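Last updated October 18, 2018

Hi Macarena,

You asked for something you could forward to the people at Egan without having to translate it first, so I'm keeping the jargon down and writing this the way I'd tell it to you over lunch. It covers the folding work since May, what we spent your money on, and how the crew is doing with it (the part I know you'll read first!).

Quick recap for anyone new on the list. Raveck does laundry and linen for guesthouses and for families who send us their wash by the bag. The washing and drying have been mostly machines for years. Folding never was. Every shirt that leaves the building gets picked up, shaken out and folded by a person, and by the end of a shift you feel it in your neck and your wrists. The Grirbridge grant is paying for us to teach a folding arm — the Garov, which is still in its crate half the time — by having our own folders do the job with hand-held grippers and recording how they do it.

We started with towels because towels are easy. We're now on T-shirts, which are a whole other animal. You have to find the shoulders, you have to deal with the collar, and thin cotton grabs onto itself the minute you try to slide one layer over another. A lot of the recording is done in ordinary bedrooms, on ordinary beds, as the arm is meant to cope with whatever surface it's given and our sorting tables are way too perfect. 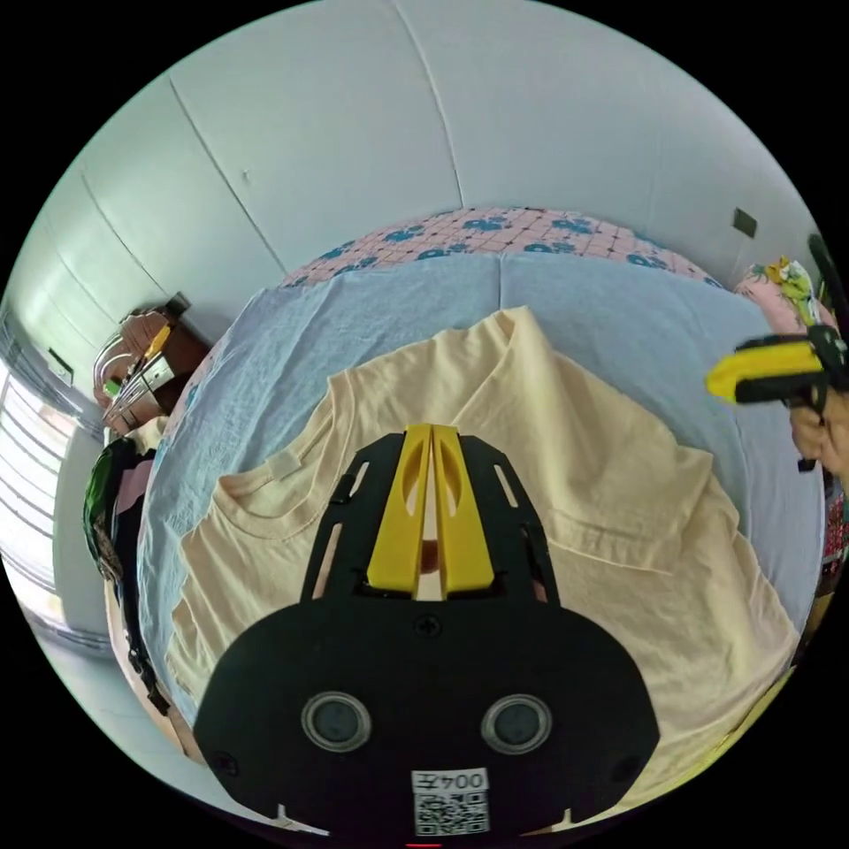
So, numbers. We have 564 usable folds on file, and 60 more that Florencio set aside to look at again. Most of those are shirts where the gripper let go too early or picked up two layers when it should have had one. He wants to keep a few of them in, on the theory that the arm ought to see a fumble being fixed. I think he's right but I'd like to hear what your technical reader says.

The crew side. We have 19 people on folding, and three of them have done most of the gripper work. I offered it to everybody and got a lot of polite looks, which is fair. What changed some minds was putting it in writing that recording hours are paid at the lead rate and that no one's folding hours get cut during the grant period. I should have done that in May and I didn't, and we lost a few weeks to rumors. Lesson learned, and please pass it along if you're funding anyone else on something like this.

The complaints have been very practical. The fingers only open so wide, so you can't just scoop up a handful of cloth the way you would by hand, you have to go for a small pinch and trust it. It's slower. People who are really fast folders find it maddening for the first couple of days (I lasted one afternoon). Wrists were an issue too, so we now stop for a break every hour and swap jobs after lunch. 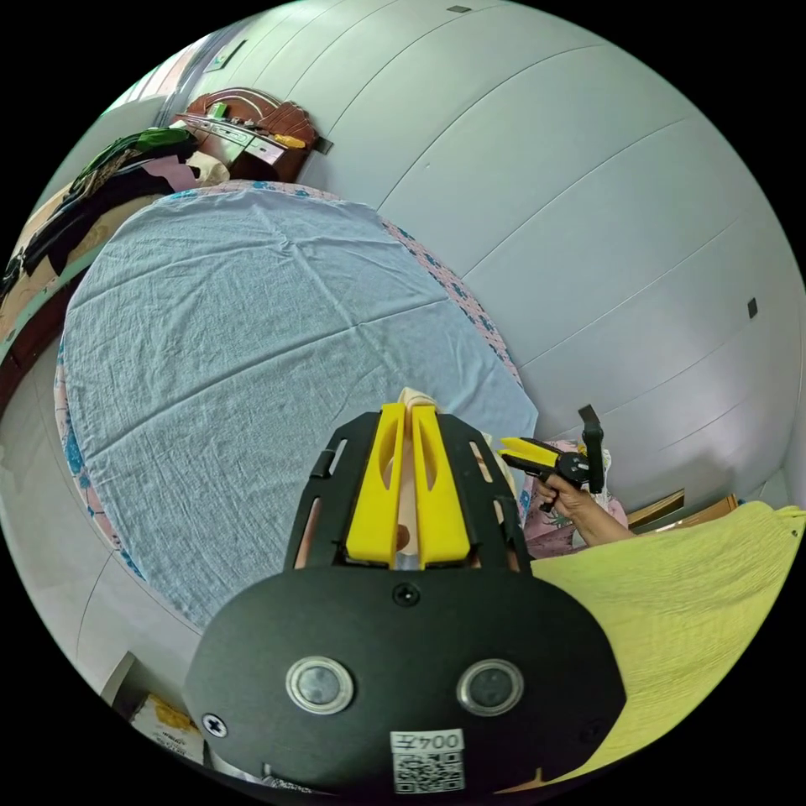
One thing I didn't expect is how much arguing there'd be about the right way to fold a shirt! Half the crew goes sleeves first, the other half folds the body down the middle and tucks the sleeves in after. We never had to agree before because the stacks came out looking the same. Now we've had two long meetings about it and there's a written method on the wall, with names next to the steps people came up with. They like that, and so do I. New hires are learning from it as well, which wasn't in the proposal but I'm counting it as a plus.

What I can't tell you yet is what the arm will do to the jobs. The plan is still for it to take plain shirts and towels, with people on fitted sheets, anything delicate, checking and packing. Two folders have asked to be trained to run and look after the Garov, and I'd like to move some of the leftover travel money over to pay for that. It would need your okay. Florencio has worked up the cost and I'll send it separately so it doesn't get buried in here.

On spending we're a little under, mainly because the second set of spare fingers came in late and hasn't been billed. Nothing else is off plan.

Next up is long sleeves, then kids' clothes, which are tiny and I'm already dreading them. After that we run the arm on towels with a folder standing by, and I'd love for you to come and see it. Give me a little notice and I'll make sure the people who did the recording are on shift that day, as they'd explain it better than I can.

Let me know about the travel money when you get a chance.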